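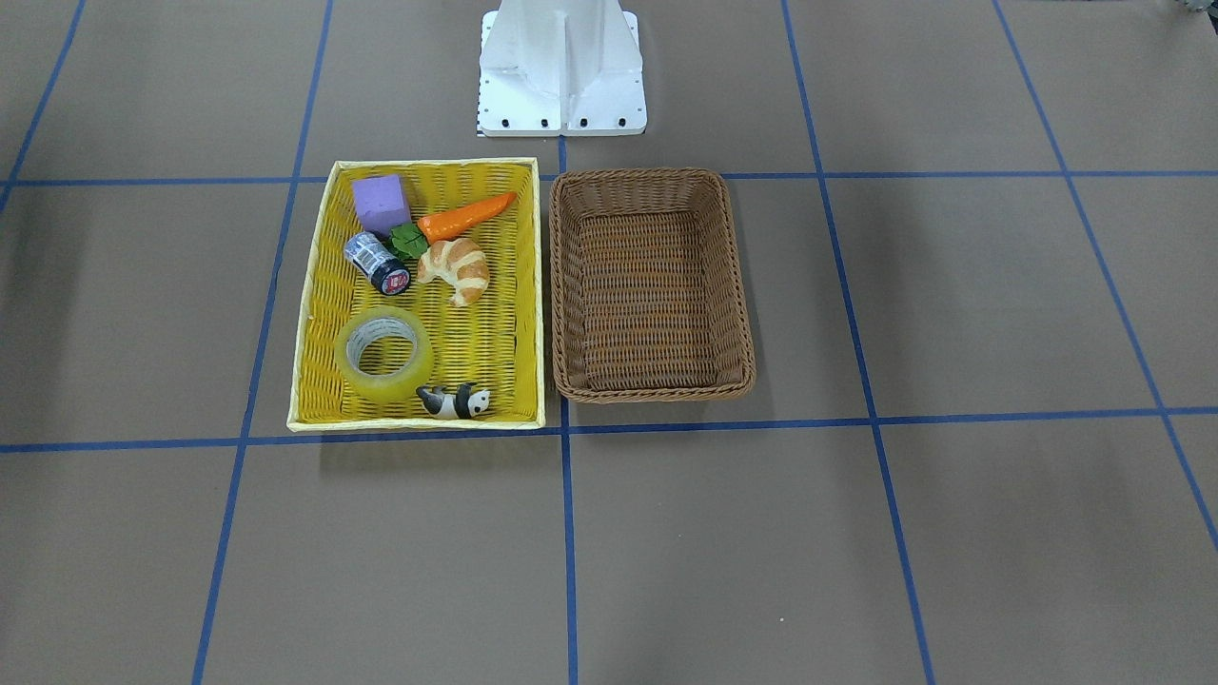
Toy library moves to basket loans this fall

Newsletter > Around Lirthorpe > Families

Last updated: September

The Lirthorpe toy library is changing the way it lends. Until now, families picked toys one at a time from the shelves and each piece was written on a card. From the start of the new season, small toys will go out by the basket. You choose a basket, take it home for four weeks, and bring it back with everything that was in it.

Large items are not affected. Ride-on cars, the play kitchens and the dollhouse will still be lent singly, with the same deposit as before.

The change came out of the summer stock check. The library has nearly 200 families on its books, and small pieces were going missing faster than they could be replaced. By the end of August, 63 loans were listed as incomplete. Most were short by one piece, usually play food or a figure from a set. Finding out who had the piece last meant going back through several cards, and by then it had often turned up under a couch and been put in with the family's own toys.

Each basket will have a list of contents tied to the handle or tucked under the rim. The same list is kept in the Virko catalog, so you can look up what's in a basket before you come in. There are 104 lists entered so far, and the rest should be done by the time the doors open. If a piece is lost, the charge is $3, whatever the piece is. Broken toys are not charged for, but please bring the bits back so they can be crossed off.

The baskets are mixed on purpose. A typical one has a soft toy, a few pieces of play food, something to stack and something for pretend shopping. Parents of children under three should ask at the desk for one of the green-tag baskets, which leave out anything small enough to swallow.
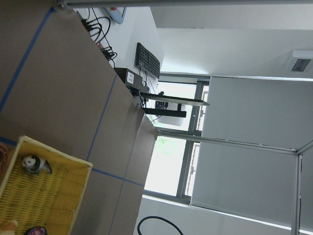
Anathi Le Roux wrote in to ask whether children will still get to choose for themselves, saying her son spends most of the visit deciding and she would be sorry to see that go. She also wondered if two families could trade baskets without coming back to the library.

The answer to the first is yes. Baskets will be set out on low tables and children can look through them before one is checked out. Each visit also comes with one free pick, a single toy of the child's choice that goes on the same loan. As for trading, please don't. The Dulbridge library tried it last winter and lost track of several sets for months. A swap at the desk takes a minute or two.

Cleaning stays the same. Hard toys should be wiped with warm soapy water and dried before they come back. Soft toys can go in a cool wash inside a pillowcase — no tumble dryer, it mats the fur. Tell the desk if anyone at home has been sick during the loan and the basket will be set aside.

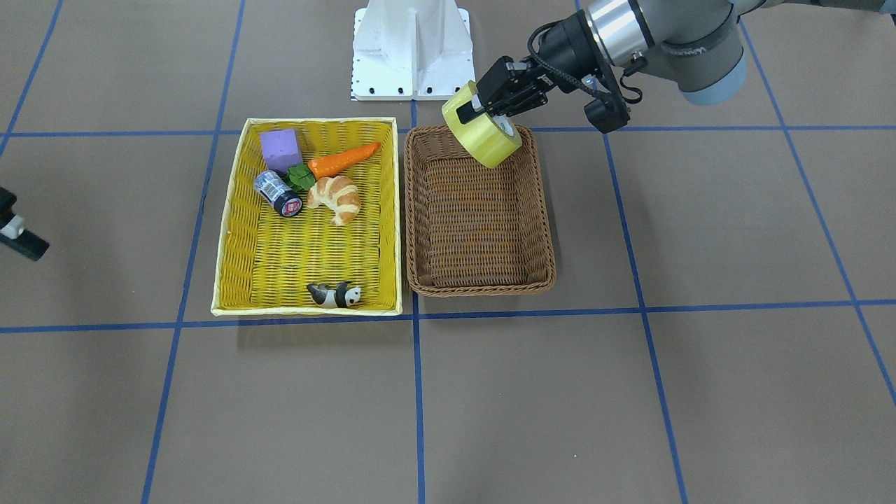
Purple cube, carrot and can in the yellow basket.

Old cards should be handed in at your next visit. The return box on Magagula Street will be closed during the changeover, so bring toys inside to the desk, which is open until 4:30 p.m.

3 shares · 0 comments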